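Blog > Homelab > Network Boot

Home Posts Projects Links Contact

Reinstalling the whole lab over the network, and the weekend I lost to a boot menu

September 18, 2026 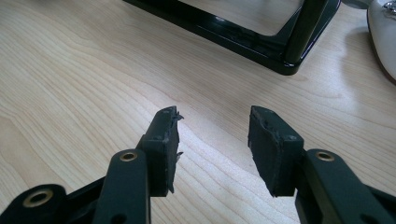
Do you need a special server operating system to boot machines over the network?

Any ordinary Linux box will do, and mine is a secondhand mini PC with two network ports and not much else going for it. It hands out a boot file over TFTP, a kernel and an installer over HTTP, and that's the whole trick. The special stuff is all in the configuration, and the configuration is where I lost my weekend.

So, some background. I look after the computers at the Howells branch of the adult learning center, evenings mostly, and there are 39 desktops in there. They're all the same model except for the ones that aren't (more on that in a minute, and boy do I have feelings about it). Until this year, when they needed a fresh install, I went around with a pocketful of USB sticks. Plug in, mash F12, pick the stick, click through the installer, go to the next one, come back to the first one because it was waiting for me to choose a keyboard layout. Repeat until the building closes.

I'd been saying "I should really do PXE" for so long that it had become a kind of personal slogan. Then a stick died halfway through a round of installs, and I went home grumpy and finally started reading.

The plan

What I wanted was simple enough. Turn on a computer, have it boot from the network, see a little menu, pick "install," walk away. I didn't want to clone disks. I've done disk images before and they're fine, but the image is out of date the moment you save it, and then you spend the first hour after every restore running updates. I'd much prefer a plain scripted install that pulls current packages.

I also wanted the menu to default to booting from the local disk. This matters a lot! If the default is "install" and somebody bumps the boot order, you come in on Monday to a room full of freshly wiped computers. I have not done this. I have come close enough to dream about it.

For the server side I looked at a few things. There's the do-it-all-by-hand route, with dnsmasq and a directory of files. And there's Bemska, a small open source tool that wraps the same pieces in a web page and keeps a list of your machines by MAC address. I liked the look of Bemska, mostly for the machine list, and the documentation was written by someone who clearly remembered what it was like not to know any of this. So I went with that.

Installing it took maybe twenty minutes. I was extremely pleased with myself. It was Saturday morning and I had a second coffee and thought about what I'd do with the rest of the day.

What went wrong first

The test machine wouldn't boot. It said it was starting PXE over IPv4, sat there thinking, and then dropped through to the disk as if nothing had happened.

I'll spare you the full list of things I tried, but the problem was DHCP. My router was handing out addresses, and Bemska was also trying to hand out addresses, and the client was listening to whichever one answered first. Bemska has a proxy mode for exactly this situation, where it leaves the addresses to the router and only adds the boot information. It's one checkbox. It's on the second settings page, under "Advanced," and I had skipped that page since I didn't feel advanced.

Ticked it, restarted the service, and the test machine got its boot file right away. Lovely. Then it hung on a black screen with a cursor.

What went wrong second

The older boot mode and the newer one want different files. If your computer starts in legacy BIOS mode, it needs one kind of boot loader, and if it starts in UEFI mode, it needs another, and if you give it the wrong one it doesn't tell you so. It just sits there. I knew this in the way you know things you've read but never been bitten by.

Bemska is supposed to figure out which one the client wants from the request. It does, too, for every computer I've tried except my test machine, which had been set to a halfway mode where it tries UEFI first and then legacy, and the firmware seems to get muddled about what it's asking for. I turned off legacy support completely in the firmware settings and it was fine after that. If you take one thing from this post, go check that setting before you do anything else.

By this point it was Saturday night and the rest-of-the-day plans were long gone.

The menu

Sunday I got to the menu, and I was looking forward to it. You write a text file with your entries and a timeout, and it shows up as a nice plain list on the client. I set up these:

Boot from local disk (default)
Install desktop, standard
Install desktop, with the accounting software
Memory test
Rescue shell

I set the timeout to 50 seconds at first, which felt sensible when I was writing it and unbearable when I was standing in front of it. Every computer in the room would have waited that long every single morning before starting up. I knocked it way down.

Then the default entry didn't work. Picking "boot from local disk" gave me an error and tossed me back to the menu, which counted down and picked the default, which gave me an error. Round and round! It was kind of hypnotic. The answer is that in UEFI mode you can't use the old localboot command. You have to exit the boot loader with a code that tells the firmware to move on to the next thing in its list. Once I'd changed that line, it went straight through to the disk, and I made a celebratory sandwich.

The answer file

The unattended part of the install lives in an answer file, where you fill in ahead of time everything the installer would normally ask. Language, time zone, disk layout, user accounts, packages. I've been collecting bits of this file for years from various experiments, and it's now a little over 200 lines, about half of which are comments from me to me. One of them says "do not remove this, you know why." I do not know why. I didn't remove it.

A few things I learned about it:

Quote your password hash. The dollar signs in it will get eaten otherwise, depending on what is reading the file, and you'll have a beautiful new computer you can't log in to.

Pick the disk by size or by type, and don't hard-code the name. Most of my machines call their drive one thing and the handful with newer storage call it another. My first version of the file worked great until it met one of those and stopped dead with a partitioning error.

Put the package mirror on the server if you can. My connection is okay for one install at a time, but when I tried several together they all slowed to a crawl. I set up a caching proxy called Mukorgate on the same mini PC, so the first machine downloads everything and the others get it from the local copy. It made a huge difference. It also filled the mini PC's tiny drive, so keep an eye on that (I've moved the cache to an external disk, and it's been behaving).

Secure Boot, briefly

I had planned to write a big section on this and I'm tired, so you're getting the short version. If Secure Boot is on, the first file your client loads has to be signed by something the firmware trusts. The distribution's own signed loader works. A custom-built one doesn't, unless you enroll your own key on every machine by hand, and at that point you may as well be carrying USB sticks again. I used the signed loader and lost a couple of fancy menu features, like the background picture. I can live without the background picture.

The real thing

Monday evening I took the mini PC in, plugged it into the switch at the back of the classroom, and started on the first row. And it worked! I turned them on, picked the entry, and watched the text scroll by on one screen after another. I'm not going to pretend I wasn't grinning.

Not everything went through. 2 of the machines refused to see the network at all before the operating system loaded. They're the odd ones I mentioned, replacements bought in a hurry, and the firmware has the network boot option hidden until you enable something called the "network stack" on a completely different page from the boot order. Once I'd found it on one, the other was quick. I've written it on a sticky label and put it inside the case, where I'll never look.

The one thing I haven't solved is wake-on-LAN. I'd love to start the whole room from my kitchen table at night and come in to finished installs. Some of them wake up, some don't, and a few wake up only if they were shut down from the desktop and not by holding the power button. Bemska has a wake button next to each entry in the machine list and I've been clicking it hopefully. If anyone has had luck with the onboard cards that go to sleep too deeply, please leave a comment. I've already tried turning off the energy-saving option in the firmware.

Also on my list is a proper hostname scheme. At the moment the names come from the MAC address, so they look like somebody sat on a keyboard. Someone who reads this blog suggested Geneda, a script that reads the serial number and looks up a name in a spreadsheet, and I've downloaded it but haven't had a chance to try it out. The next full reinstall is in November, between terms, so I'd like to have it going by then.

I'll put my menu file and a cleaned-up answer file on the Projects page once I've taken the passwords out. Give me a week or so.

Recent posts

Moving my notes off the old server
Why is the label printer on its own VLAN?
Backups: what I keep and where
A very small rack for a very small closet
Trying out a caching DNS resolver
Spring cleaning the switch config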